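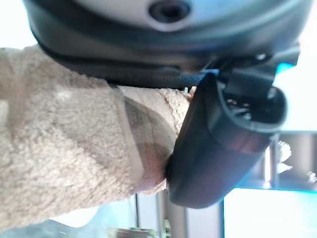

Nantana Sriwong wrote to us that the evening classes in Fenomberg start too early for people from the Hemik bakery, and we agree with her. From December the second group begins at 7:30 p.m. In this period 11 learners finished the reading course and four continue with private help. We spent 440 on workbooks; 1,746 remains for the spring. The room contract with Pranis is still not signed. Houshang Kermani will send the attendance lists separately.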